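Endlich wieder Sirup im Haus! Oder: warum ich im Sommer nur noch einkoche

Gestern Abend um kurz vor elf habe ich die letzte Flasche zugedreht, und jetzt stehen sie alle nebeneinander auf der Fensterbank und leuchten. Johannisbeere, Minze, Zitronenverbene und ein bisschen Rhabarber, der noch vom Frühjahr im Gefrierfach lag. Ich könnte den ganzen Tag davor sitzen und gucken. Und weil in den letzten Wochen mehrere von euch gefragt haben, wie ich das mit dem Sirup mache, kommt jetzt mal alles auf einmal, mit allen Umwegen, die ich selbst gegangen bin.

Angefangen hat es im Februar, ausgerechnet in der Zeit, in der überhaupt nichts wächst. Ich hatte eine Erkältung, die nicht wegging, und eine Kiste Zitronen, die weg musste, und in einem alten Kochheft vom Flohmarkt stand ein Rezept für Zitronensirup mit Ingwer. Vier Zeilen, mehr nicht, Mengen in einer Handschrift, bei der ich bis heute nicht weiß, ob da 1 oder 7 steht. Ich habe mich für die 1 entschieden und das war gut so (sieben Pfund Zucker, stellt euch das vor!). Der Sirup war nach vier Tagen leer, die Erkältung noch da, aber ich war angefixt.

Was ich am Sirup so mag

Er ist so herrlich unkompliziert. Bei Marmelade stehe ich immer da und zittere, ob sie geliert, mache die Probe auf dem kalten Teller, koche noch mal fünf Minuten, und am Ende ist sie entweder Suppe oder Gummi. Sirup muss gar nichts werden, der soll ja flüssig bleiben. Und man kann ihn in so vieles hineinrühren! In Mineralwasser natürlich, aber auch in Joghurt, in Tee, über Vanilleeis, in den Teig vom Rührkuchen, in Essig und Öl für den Salat. Johannisbeersirup im Salatdressing ist im Moment mein absolutes Lieblingsding, zu Feldsalat oder auch zu ganz dünn gehobeltem Fenchel.

Und dann der Geruch beim Kochen. Wenn die Zitronenverbene in den heißen Zuckersud kommt, riecht es bis runter zum Hauseingang. Meine Nachbarin von unten hat neulich geklingelt und gefragt, ob ich Bonbons mache.

Die Beeren

Johannisbeeren hole ich vom Hof in Fornmont, mit dem Rad ist das ein schöner Vormittag, hin bergab und zurück leider nicht. Dort darf man selbst pflücken, und ich kann es nur empfehlen, auch wenn einem danach der Rücken wehtut. In diesem Jahr hängen die Sträucher so voll, dass die Zweige am Boden liegen. Ich habe rote und schwarze gemischt, ungefähr zwei Drittel rot, den Rest schwarz. Nur rot wird mir zu spitz, nur schwarz schmeckt ein bisschen nach Hustensaft, zusammen sind sie wunderbar.

Beim Abzupfen scheiden sich ja die Geister. Die einen nehmen eine Gabel, die anderen frieren die Rispen an und schütteln sie dann im Beutel. Ich zupfe für Sirup überhaupt nicht mehr, die Stiele kommen mit in den Topf und bleiben später im Tuch hängen. Wer empfindlich ist, schmeckt vielleicht eine kleine herbe Note, ich finde sie sogar schön. Waschen allerdings gründlich, und zwar in stehendem Wasser, unter dem Strahl platzen die reifen Beeren.

Kräuter sind die Überraschung des Sommers

Die Minze wächst bei mir im Kübel auf dem Balkon und versucht seit zwei Jahren, die Herrschaft zu übernehmen. Früher habe ich sie geschnitten und geschimpft, jetzt schneide ich sie und freue mich! Am besten morgens, wenn der Tau weg ist und die Sonne noch nicht auf die Blätter knallt. Ich nehme zwei dicke Hände voll auf einen Liter Wasser, übergieße sie mit dem heißen Zuckerwasser, Deckel drauf und über Nacht ziehen lassen. Nicht mitkochen, sonst schmeckt es nach Heu.

Bei der Verbene dasselbe, nur kürzer, da reichen mir vier Stunden. Die Pflanze habe ich von Beltrán, der kleinen Gärtnerei hinter dem Bahndamm, und sie war im Mai noch so ein mickriges Stöckchen, dass ich mich kaum getraut habe, sie mitzunehmen. Inzwischen reicht sie mir bis zur Hüfte. Basilikum habe ich auch probiert, mit Limette. Das war interessant, sagen wir mal so. Im Gurkensalat ging es.

Mein Ablauf in der Küche

Ich räume vorher alles frei, wirklich alles. Der Toaster kommt auf den Kühlschrank, die Post ins Schlafzimmer. Flaschen und Deckel werden zuerst ausgekocht und stehen dann kopfüber auf einem sauberen Geschirrtuch. Das Abseihen mache ich in zwei Durchgängen, einmal durch ein grobes Sieb und dann durch ein altes Baumwolltuch, das ich vorher heiß ausspüle. Das Tuch nicht auswringen, auch wenn es in den Fingern juckt! Gerade bei Johannisbeeren wird der Sirup sonst trüb. Einfach hängen lassen und in der Zwischenzeit etwas anderes machen, ich lese meistens.

Die fertigen Flaschen trage ich auf einem Tablett in die Kammer. Ich mag dafür Tabletts mit einem ordentlichen Rand und Griffen an den schmalen Seiten, da hat man alles gut in der Hand und nichts rutscht einem über die Kante. Für eine Runde Gläser auf dem Balkon sind die genauso praktisch.

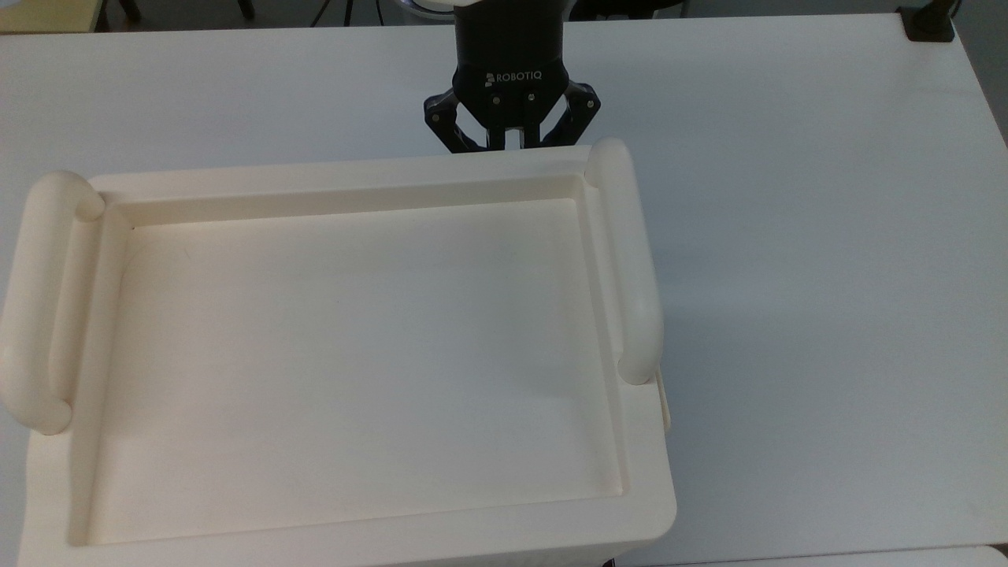
Das Grundrezept für Johannisbeersirup

Ein Kilo Beeren mit Stielen, ein halber Liter Wasser, Saft von einer Zitrone. Aufkochen und zehn Minuten ganz leise köcheln lassen, bis die Beeren geplatzt sind. Durch Sieb und Tuch laufen lassen, das dauert gut zwei Stunden. Den Saft abmessen und auf jeden Liter 600 Gramm Zucker geben. Noch einmal aufkochen, fünf Minuten sprudeln lassen, den Schaum abschöpfen und heiß in die Flaschen füllen, randvoll und sofort zu.

Weniger Zucker geht auch, dann aber in kleine Flaschen und in den Kühlschrank damit. Ich habe es im Juni einmal mit der Hälfte versucht und die Flasche auf dem Regal vergessen. Als ich sie aufgemacht habe, hat es gezischt, und ich habe die Küchendecke wischen dürfen.

Den Schaum bitte nicht wegwerfen, der schmeckt auf Butterbrot großartig.

Flaschen, Etiketten und Kleinkram

Ich sammle das ganze Jahr über Flaschen, am liebsten die mit Bügelverschluss. Neue Gummiringe gibt es bei Histwood in der Haushaltswarenecke, ganz hinten links neben den Einmachgläsern, und die lohnen sich wirklich. Mit einem alten, harten Ring hält die beste Flasche nicht dicht. Alte Etiketten gehen mit warmem Wasser und einem Löffel Natron fast von allein ab, wenn man Geduld hat. Die Klebereste reibe ich mit etwas Speiseöl herunter.

Auf die neuen Etiketten schreibe ich Sorte, Monat und wie viel Zucker drin ist. Klingt pingelig, ist aber Gold wert, wenn man im nächsten Jahr wissen will, warum einem die eine Flasche so viel besser geschmeckt hat als die andere. Mit Bleistift übrigens. Kugelschreiber verschmiert, sobald die Flasche im Kühlschrank beschlägt, und Filzstift sowieso.

Und jetzt?

Jetzt warte ich auf die Holunderbeeren! An meinem Weg zur Arbeit stehen drei riesige Büsche, die Dolden sind noch grün, aber man sieht schon, was das werden will. Bei Holunder daran denken, dass die Beeren immer richtig durchgekocht werden müssen, roh bekommen sie einem gar nicht. Danach möchte ich Quitten ausprobieren, da fehlt mir noch jede Erfahrung. Falls jemand von euch einen Baum kennt, unter dem die Quitten jedes Jahr liegen bleiben, schreibt mir bitte, ich komme mit dem Rad und bringe Sirup mit.

Ach ja, die Frage nach der Haltbarkeit kam auch noch. Bei mir hat noch keine Flasche lange genug überlebt, um das zu testen. Ungeöffnet, kühl und dunkel rechne ich bis zum nächsten Sommer, geöffnet im Kühlschrank vielleicht vier Wochen. Und heute Nachmittag mache ich Rührkuchen mit Verbene, wenn er etwas wird, gibt es das Rezept nächste Woche.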